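Felley ハンドヘルドグリッパー U204

双腕作業の教示データを人手で収集するための手持ち式2指グリッパーです。ロボット本体を使わずに把持動作を記録し、Urnance形式で出力します。左右各1台、計2台のセット販売となります。

布の把持では、指先の開閉量と左右の手先間距離を同時に記録します。寝具や衣類のように形状が定まらない対象物では、片側で角を保持し、もう片側で折り目を送る動作が基本になります。 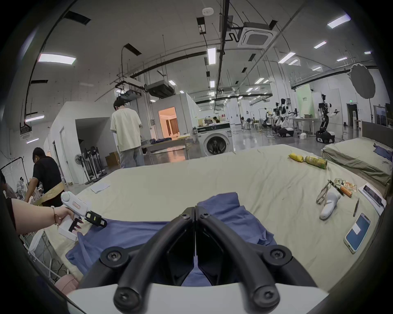
用途:布製品・ベッド上作業

ベッドに広げた青い布を左右のグリッパーで扱う作業例。指は湾曲形状で、丸頭のボルトにより固定されています。眼鏡、ライター、スマートフォンなどの小物が同じ面に置かれた状態でも使用できます。

指先パッドは消耗品です。交換用は10個入りで、標準セットには含まれません。交換後は必ず全閉位置の再校正を行ってください。校正手順は取扱説明書の9ページに記載しています。

収集ソフトウェア Alcantara は別売です。旧型 Midberg の記録ファイルは読み込みのみ対応し、追記はできません。

納期:9月以降の出荷分を受付中
技術窓口:Ewan Grimshaw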